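Home help > Decorating > Walls and paint
Two dark blues in one room, keep or repaint?

Araba Dramani
Clandthorpe, 3 posts

We are taking over a ground floor room in Clandthorpe and will use it for cutting out and pressing fabric, mostly curtains. The back wall and the right-hand wall are different colours, both dark, and I can't decide whether to leave them alone or paint the lot off-white. The window faces north and I will often be working after 4 in the afternoon, so light matters to me.
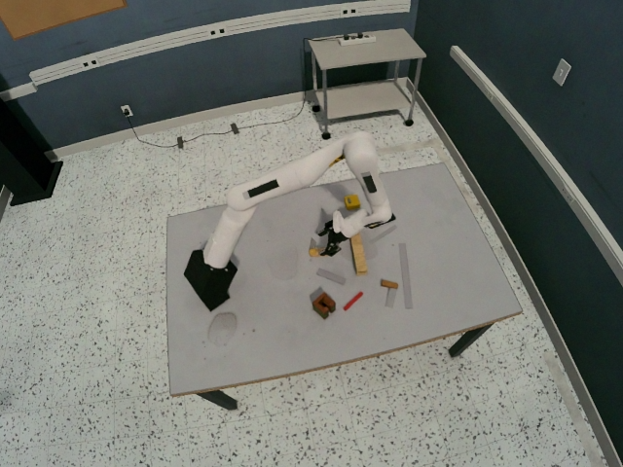

Paint is the only thing I am free to change, as the lease covers walls and woodwork but says the floor must stay as it is. I have 297 pounds put by for this and would like to have some left for a decent lamp. I also sew with dark thread a lot, and pins are hard enough to find already. The large table is staying, and its top is a matt grey, so at least it won't throw glare back at me whatever colour goes behind it.

My questions are whether dark walls really make close work harder, and whether off-white will cover them without endless coats. I have only painted over magnolia before. My sister says to do one wall and see, but then I would be buying paint twice and the tins might not match.
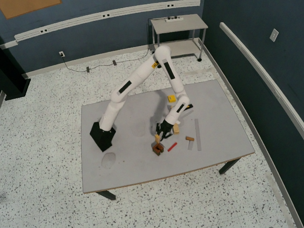
Fuseini Dogbe
Clandthorpe, 3,565 posts

Dark walls do soak up light, but they bother you less than you would think if the lamp is over the work. What wears your eyes out is a bright patch with gloom all around it. I would paint the right-hand wall and keep the back one. The back is a slate blue and will sit happily with off-white. The other one leans towards green, and I think it is the mismatch that is annoying you more than the darkness.

The floor helps you as well. Pale tile with dark flecks bounces a fair bit of light upwards and doesn't show lint. It is a terrible floor for dropped pins though, so get a magnet on a stick.
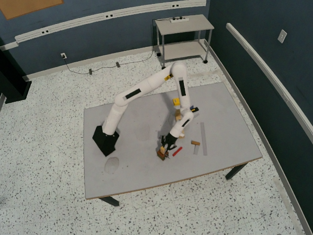
1. Wash the wall with sugar soap and rinse it. Leave it overnight.
2. Fill any holes and sand them flat. Dust will lift the paint, so wipe down again.
3. Put on one coat of stain-blocking primer in white or light grey. It saves at least one coat of the expensive stuff.
4. Two thin coats of off-white matt emulsion. Keep the windows open and don't judge it until the second coat is dry.
5. Buy all your paint in one go and check the batch numbers match.

If you do all the walls, tip the tins into one big bucket and stir. Gyamfi on the trading estate used to mix trade paint to order. I haven't been in since April so ring first.

Stitier
Garnov, 60 posts

just paint it all white. did our spare room in a weekend, was navy before, took four coats because I didn't bother with primer. you want a lamp with a daylight bulb whichever you do

Araba Dramani
Clandthorpe, 3 posts

Thank you both. I will do the greenish wall first with the primer and leave the back one for now. Fuseini, is a short pile roller all right for the primer, or should it be medium?

Fuseini Dogbe
Clandthorpe, 3,565 posts

Medium, unless the plaster is very smooth.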